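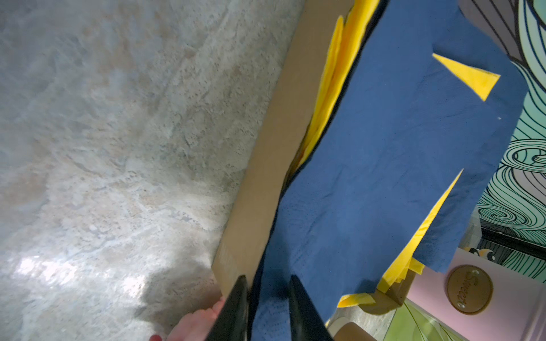

종이 냅킨이 담긴 상자와 그리퍼. 상자 옆면을 사이에 두고 손가락 두 개가 자리 잡은 모습이에요.

Jomis 그리퍼 (Farkurwood 소형 포장대용)

안녕하세요, Farkurwood에서 포장 현장 담당하는 Hashini Kodikara예요. 제품 페이지를 저더러 쓰라고 해서 좀 당황했는데요, 매일 옆에 두고 쓰는 사람이 쓰는 게 낫겠다 싶어서 제 말투 그대로 갑니다!

Jomis는 손가락이 두 개인 검은색 그리퍼예요. 끝으로 갈수록 뾰족해지는 모양이라 상자 옆면처럼 얇은 걸 잡을 때 편하고요. 저희 Retgate 작업장에서는 파티용품 세트를 싸는데, 종이 냅킨이 진짜 골칫거리거든요. 얇고, 미끄럽고, 접힌 데가 자꾸 벌어지고… 예전엔 한 사람이 상자를 붙들고 다른 사람이 냅킨을 눌러 담았어요. 오후 네 시쯤 되면 다들 손목부터 주물렀죠.

지금은 상자 당기고 돌리는 일을 Jomis한테 맡겨요. 사람은 색 맞추는 거, 구겨진 거 골라내는 거, 마지막에 모양 잡는 걸 하고요. 저는 이쪽이 훨씬 재밌어요. 남색 밑에 노란색을 살짝 보이게 까는 건 아직 사람 눈이 제일 빠르더라고요(이건 저희 팀 자존심이에요).

물론 다 좋기만 한 건 아니에요. 처음 한 달은 속도가 안 맞아서 답답했고, 둘이 떠들면서 하던 일을 혼자 하니까 심심하다는 얘기도 나왔어요. 그래서 November부터는 포장대를 두 개씩 마주 보게 붙였어요. 수다는 돌아왔습니다 ㅎㅎ 그리고 담당자가 직접 동작을 고칠 수 있게 교육을 받았는데, 포장만 하던 동료 둘이 이제 설정까지 봐요. 저도 배우는 중!

구성과 사양
모델 번호: 3796
손가락: 검은색, 2개, 교체 가능
저장 동작: 20가지
손가락 점검 주기: 1000회 작동마다
제어 프로그램: Akanda (한국어 메뉴 있음)
교체용 손가락 주문 번호: 1854

손가락 표면은 마른 천으로만 닦아 주세요. 종이 먼지가 은근히 많이 붙어요. 상자 가까이에 손을 넣고 같이 작업하실 거면 Akanda에서 '함께 작업' 모드를 먼저 켜시고요, 속도는 제일 느린 단계부터 올려 보세요. 저는 아직도 두 번째 단계로 씁니다.

Retgate 작업장에 오시면 직접 만져 보실 수 있어요. 평소 담는 상자랑 내용물을 들고 오시면 그걸로 돌려 드릴게요. 방문 신청은 문의란에 상자 크기랑 같이 남겨 주세요!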